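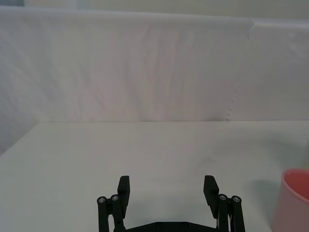

What does a table and backdrop assistant do all day?
Most of the work is keeping white tables clean and white cloth hanging properly behind them, and putting things on the tables and taking them off again when asked.

Table and backdrop assistant, Humitholm
Reference: 3042
Hours: 40 a week, fixed daytime shifts
Contract: permanent after a trial period
Reports to: Ryan Kershaw, floor manager

Pimis is looking for an assistant to join the floor team at our Humitholm site. We run a set of table bays. Each has a white tabletop with a fabric backdrop hung behind it, and they are in use for most of the working day. The bays need to look the same in the afternoon as they did in the morning, and from one day to the next.

The cloth takes up more time than people expect. It hangs over a support at the top and it wrinkles. The backdrops are made up of panels, so there is a seam to keep straight as well. Some soft creasing is accepted. Heavy folds and marks are not, and you will learn fairly quickly which is which.

Your duties
Wipe down the tabletops at the start of the shift, at midday and whenever something has been spilt or has left a mark.
Check each backdrop before the bay is used. Smooth it by hand, or take it down and steam it if that does not help.
Rehang cloth so that the top hem sits level and the bottom comes down behind the back edge of the table.
Look over the seams and put aside anything with pulled or loose stitching. Small repairs are done here, larger ones go out.
Fetch household items from the store, set them out from a written list and return them to the right shelf afterwards. The store holds 4000 items, all labelled.
Wash, dry and press spare cloth.
Fill in the bay sheet when you finish -- which cloth is up, when it was last washed, anything that needs attention.

What we ask for
You should be tidy, able to follow a list and comfortable on your feet. There is some reaching and some use of a low step, and a full bolt of cloth takes two people to lift. Experience with curtains, laundry, shop display or theatre wardrobe is useful. Basic hand sewing is a help but can be taught. You do not need to know anything about photography or lighting.

Please do not wear strong scent or hand cream at work, as both get onto the cloth.

What we offer
Paid training for the first fortnight, working alongside another assistant
A joining payment of 1000 pounds, paid at the end of the trial period
Steel-capped shoes and overalls supplied
Free parking, and a kitchen with a proper cooker
Paid holiday, with the site closed for a week in June

The trial period is three months. If you already have a holiday booked, tell us when you apply and we will work round it.

How to apply
Send a short letter and a list of your past jobs to Ryan Kershaw at the Pimis office, Pralotard House, Humitholm, quoting the reference. A handwritten letter is fine. Agencies should not reply to this notice.

Applicants we would like to meet will be asked in for an hour. You will be shown a bay, asked to take down and rehang a backdrop, and then have a talk with Ryan and one of the assistants. Travel costs are paid on the day -- please bring your ticket or mileage.

Posted 2024-01-30. The post stays open until it is filled.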